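Mochila, estojo, fecho: notas sobre o resultado que eu não esperava

9/13/18

Post rápido porque tenho de entregar o rascunho do capítulo e estou a fugir dele. Quem acompanha o blog sabe que passei agosto inteiro a bater na mesma tecla: política aprendida por demonstração, objectos moles, câmara só no pulso. Sem câmara de tecto, sem marcadores. A Lowri Phillips continua a achar que é teimosia. Talvez.

O ponto da situação. Temos 183 demonstrações da tarefa da mochila, todas teleoperadas, quase todas feitas por mim e pela Mabli Hughes (as dela são melhores, mais lentas, menos correcções a meio). A tarefa tem duas partes: pegar no estojo de pano e mexer no fecho. Treinei as duas juntas, numa rede só, que era a ideia do projecto Tokmont desde o início. Uma rede, uma câmara, nada de máquina de estados a dizer "agora agarra, agora puxa".

A parte do estojo corre bem. Corre mesmo bem, eu própria fiquei desconfiada e fui rever os vídeos um a um. O estojo azul claro com as riscas brancas fica encostado à mochila, os dedos chegam um de cada lado, fecham. Em 30 tentativas falhou 6, e quatro dessas foram com o estojo quase debaixo da mochila, que é uma pose que nem aparece no treino.
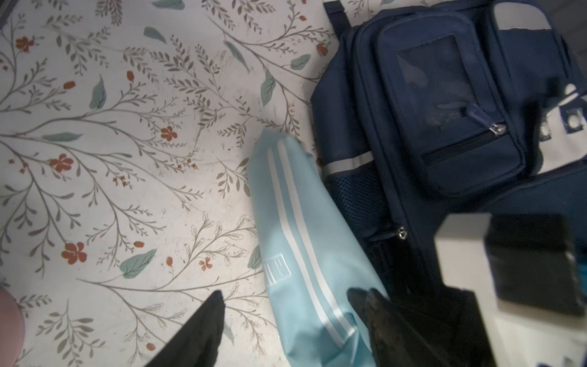
O que me interessa mais é onde é que a rede está a olhar. Fiz os mapas de saliência (método do costume, tapar bocados da imagem e ver quanto muda a acção) e esperava que o tecido estampado estragasse tudo. Foi por isso que insisti no pano às flores em vez da mesa lisa. Ramos, folhas, florzinhas vermelhas, tudo com contraste forte, tudo a pedir para ser confundido com contorno de objecto. E a rede quase ignora. Tapa-se uma flor, a acção não mexe. Tapa-se a zona das riscas do estojo, a acção vai-se embora para o lado. Ou seja, está agarrada às riscas. Bom para os números, mau para generalizar, porque com um estojo liso não sei o que acontece. Ainda não testei!! Está na lista.

A Fumiko Sasaki leu uma versão disto e perguntou logo se não era só o brilho, porque as riscas são a coisa mais clara ao pé da garra. Pergunta chata e justa. Baixei o brilho das imagens artificialmente e o efeito diminui mas não desaparece. Não chega para fechar a questão. Se alguém tiver ideia melhor de controlo, comentários abertos.

Agora o fecho. O fecho é outra história e é aqui que o método sofre. Quando a garra se aproxima, a câmara deixa de ver a mochila e passa a ver só tecido azul, rede, costura. Perde-se a referência toda. Num fotograma há mochila, no seguinte há textura. A política foi treinada com os dois tipos de imagem misturados e o que faz, no meio, é hesitar. Literalmente, a velocidade prevista cai para quase zero e fica a tremer uns segundos.

Tentei três coisas. Primeira, mais dados de perto: cortei as demonstrações e repeti os troços finais, 500 recortes extra. Melhorou pouco. Segunda, dar à rede um histórico curto de imagens, para ela se "lembrar" de onde vinha. Melhorou bastante a hesitação, mas apareceu um vício novo, repete o último movimento mesmo quando já devia parar. Quem trabalha com imitação conhece isto, copia-se a acção anterior e pronto. Terceira, a mais simples e que eu devia ter tentado primeiro: juntar a abertura da garra e a posição do pulso à entrada, sem histórico nenhum. Foi a que deu melhor resultado. Duas linhas de codigo. Semanas de trabalho para duas linhas.

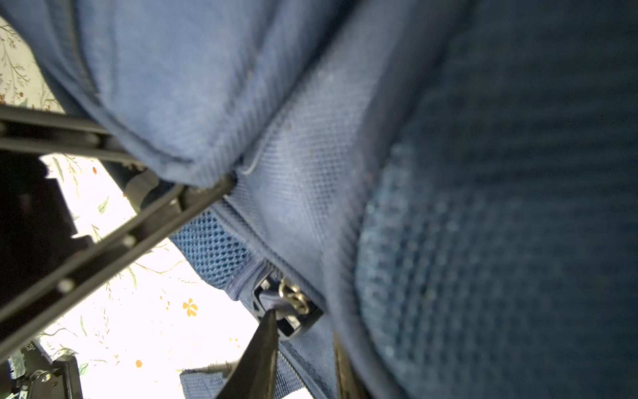

Ponta do dedo encostada ao cursor do fecho, vista da câmara do pulso.

Com a terceira versão a ponta do dedo já vai ter ao cursor com alguma regularidade. Puxar é outro assunto. Não temos sensor de força nos dedos e a imagem sozinha diz pouco sobre se há tracção ou se o dedo está só a escorregar no tecido. A Ffion Gronow defende que se vê na deformação da costura e quer treinar um classificador só para isso. Eu acho que vamos acabar por pôr o sensor, e que depois toda a gente vai dizer que era óbvio.

Pendentes, mais para mim do que para voces:
- estojo liso, sem riscas
- outra mochila (a Branwen Morris ofereceu a dela)
- repetir a saliência na fase do fecho, onde desconfio que a rede olha para os próprios dedos
- separar treino e teste por pose e não por episódio, que o revisor vai pedir de certeza

Os pesos ainda não partilho, está tudo numa pasta com nomes tipo final_final2. Quando arrumar aviso. Agora o capítulo.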